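4.2 Bedding in daytime use

The second group of findings concerns the bed between the time it is left in the morning and the time it is next slept in. Earlier sections treated bedding as part of sleep: what was bought, how often it was washed, and who decided when it should be replaced. In the household interviews, however, most of the talk about bedding concerned the daytime. Residents described the bed as a place to sort clothes, to fold, to sit with a child, and to put things down that had no other place yet. The 29 households in the Kerkton sample kept a written log of bedding tasks, and the logs contain 2211 separate entries. Entries were coded by Hadiza Balogun and Vinh Khương using the scheme set out in Section 3.

We use three terms in what follows. The base is whatever covers the mattress and is tucked or fitted. The cover is the large piece meant to be seen during the day, usually a quilt or bedspread. Loose pieces are all other textiles found on the bed, including blankets, throws, shawls and small cloths. The line between a cover and a loose piece was not always clear to residents themselves. A blanket could be the cover in April and a loose piece by summer, and several log entries show the same item under both names. Where this happened, we kept the term used by the person who wrote the entry.

Covers were the items residents had most to say about. They were often bright, and in homes with children they were commonly printed with animals or cartoon characters. Figure 4 gives one such case, with a patchwork-style quilt in stripes of pink, turquoise, yellow, red and white, monkey faces and a small Hello Kitty among the prints, and a dark floral blanket heaped on its right side. The smaller mustard-yellow cloth at the edge of the bed would be coded as a loose piece. Combinations of this kind, in which a playful cover lies together with a blanket in a much more formal pattern, were recorded across the sample. Residents seldom described them as a mismatch. Matching sets were mentioned mainly as gifts, and several had been put away for guests.

The logs also separate straightening from folding, and the distinction proved useful. Straightening means pulling the cover flat and moving loose pieces to one side. It was done quickly, often by the first adult to pass the room, and many entries give it a single word. Folding was treated as a proper task. It was planned, it was more often done by the same person each time, and it was more often put off. A blanket that had been moved aside during straightening could stay in a heap until evening without anyone regarding the bed as unmade. One resident of the Lyimo blocks wrote that the bed was "done, except for what is on it," and other entries express much the same view. 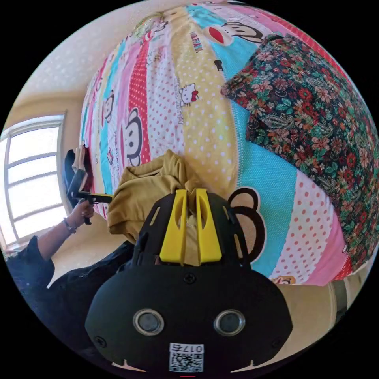 Small cloths followed a pattern of their own. They were used on the bed for many purposes, among them covering a pillow, wrapping a baby, drying hair and keeping crumbs off the quilt, and they were rarely returned to a fixed place. When residents were asked where such cloths belonged, the answers named a shelf, a chair, the foot of the bed or "with the towels," and members of one household did not always agree. Folding was also harder to describe for these items. A large blanket was folded by halves, with two corners brought together, and nearly all accounts of the process were alike. For a small soft cloth, residents spoke of smoothing, rolling or simply laying it over something. The interview guide had assumed that a folded cloth and a put-away cloth would be the same thing. Kayode Anozie, who led the second round of interviews, revised the guide after the first visits so that the two could be asked about separately.

Storage had a clear effect on what remained on the bed. In 12 of the households, the bedroom had no closet or chest with room for a folded blanket, and loose pieces were kept on the bed all day as a matter of course. These homes logged straightening as often as the others but logged folding far less. Where a chest stood within reach of the bed, blankets were folded soon after the cover was pulled flat. A chest in another room was of little help - residents said they waited until there was something else to carry there. The Padovura homes, where built-in drawers had been placed under the bed platform, fell between these two cases. The drawers were large enough, but opening them meant lifting the edge of the cover, and this undid part of the work of straightening it.

Weight was the other factor raised without prompting. Residents tended to speak of heavy blankets as a job for two people, although the log entries show that most were folded by one. Hendrik Mtshali weighed the loose pieces in a small number of homes during the return visits, and about 500 grams appears to be the point below which residents stopped calling an item a blanket and began calling it a throw or a cloth. The measure is a rough one and was not applied to the whole sample. It does agree with the way the entries were written, in which the lighter items are seldom given a task of their own and are named together with whatever lay under them.

Differences between adults and children in the same home are taken up in Section 4.3, which draws on the room drawings collected by Antigoni Raptis.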